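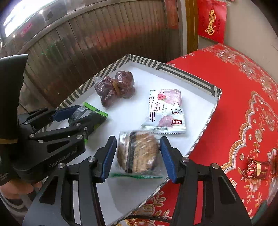 ## Wrapped snacks slide out of hand-held gripper before the jaws finish closing

**Wouter Koster**

Posted 20/08/2018 in Student Projects

Our course project is a tray-clearing task: pick individually wrapped snacks out of a shallow tray with two hand-held grippers, one per hand, then train a policy on the recordings. We have 211 episodes so far. Boxes and hard candy are fine. Film packages are the problem. The ones with something solid inside, like baked goods, tend to squirt forward when the jaws close. The dried fruit bundles deform and come back up at a different angle every time.

The pads are ribbed, and we have already wiped them with alcohol. The inside of the tray is smooth. Should we change the pads, change the tray, or drop film packages from the object list? The report is graded on success rate over 5 object classes, so dropping one costs us.

**Anoma Gunawardena**

Don't change the pads mid-dataset. If you do, the first 211 episodes and the rest show different contact behavior and you will spend a week finding out why.

Look at where you grip first. On a film package the contents shift, so the jaws should straddle the item inside, with both pads touching it through the wrap at about the same moment. If one pad lands early, the package slides on that smooth floor until it meets the other pad, usually at an angle. Lower the jaws fully open, center, pause, then close slowly. The pause also gives you a clean segment boundary when you label.

For the dried fruit, grip across the narrow part where it is banded. The lobes on each side keep it from sliding out lengthwise.

Two other things:

- Keep the second gripper off the package while the first one closes, unless two-handed holding is part of your task definition. Mixed strategies in a small set are hard to learn from.
- Log failed grasps separately. Do not delete them.

We ran a similar task in April with 400 episodes and kept 255 after review. Most of the rejects were early contact on one side.

**Flotavar**

put a rubber mat in the tray. worked for our club

**Anoma Gunawardena**

A mat will work, but then test on the mat too. It changes the friction and also the background the camera sees.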